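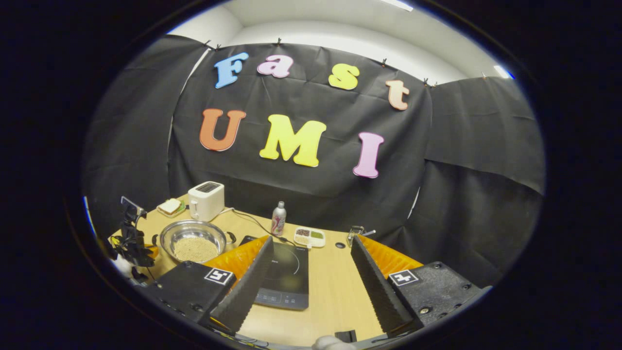
4.2 Keeping perception and control in step

The hardest bug we met in this project was a quiet one. A policy trained on hand-held gripper recordings would reach for a bowl, close its fingers a moment too early, and then carry on as if it had the thing in hand. Replaying the same inputs offline gave perfectly sensible actions. The fault lay in the plumbing between the parts, and this section sets out how we rebuilt that plumbing. We think it is the most useful thing in the paper, and we had great fun getting it right!

Our software stack, Kanaujia, has two processes. The first handles perception: it takes wide-angle frames from the gripper camera, finds the markers on the finger housings, and turns them into a single opening width. The second handles control, and it runs a short-horizon planner that blends each new chunk of predicted motion into the one already being carried out. In our first release the two shared a queue with no notion of age, so a frame that had waited its turn was treated exactly like a fresh one.

Figure 3. The tabletop setting as seen through the wide-angle lens of the hand-held gripper. The square markers on the two finger housings are the input to the width estimator; the cooktop, bowl, toaster and divided tray are typical of the clutter the policy has to cope with.

Every message in the new version carries the time at which its image was exposed, as measured by the perception process, and the control process refuses to act on anything without such a stamp. This sounds like a small change. It touched nearly every file we had. The planner no longer asks "what is the latest observation?" but "what did the world look like at time t, and how old is that knowledge now?" Once the question is put that way, the right handling of late frames more or less writes itself: the first few steps of a predicted chunk are already in the past, so they are dropped, and the arm joins the chunk at the step that matches the present.

Width estimation needed the same care. The markers sit low in the view, where the lens bends straight lines the most, and a plain pixel distance between them drifts as the fingers part. We undistort the four corners of each marker before fitting its pose, then take the distance between the two poses along the closing direction. When only one marker is found we assume that the fingers move as mirror images and recover the width from that side alone. When neither is found, the estimator reports a gap, and the planner holds the last commanded width until the gap closes. Earlier we had filled such gaps by interpolation, which looked lovely in plots and made the early-closing fault worse.

We tested the rebuilt stack in our kitchen tasks at Clultdale and then again at Pumham, where the lighting is brighter and the table a different height. No parameters were changed between the two sites. Each site ran 200 trials with the old queue and 200 with the new one, in shuffled order, and the operator was not told which was loaded. Early closing all but vanished with the stamped messages. The remaining failures were mostly honest perception mistakes, such as a grasp aimed at the rim of a bowl when the handle was nearer — a much nicer class of problem to have.

To check that the planner really does what we claim, we wrote a small replay tool called Restitz. It takes a recorded session, adds an artificial delay of any length to the image stream, and plots which steps of each chunk were run and which were dropped. Rajkumari Nishad built the first version to settle an argument over a sign error, and it has since found 22 separate faults in our code, among them a clock that was read twice in one loop. We now run it over 4000 stored chunks before each merge, and we would warmly encourage any group working with chunked policies to write something similar.

One limit remains. The stamps tell the planner how old an image is, though not how much has changed since it was taken. A bowl at rest and a slice of bread on its way out of a toaster are treated alike, and for the second of these a stale frame does far more harm. Section 5 takes up a simple motion cue that lets the planner trust old frames less when something near the fingers is moving.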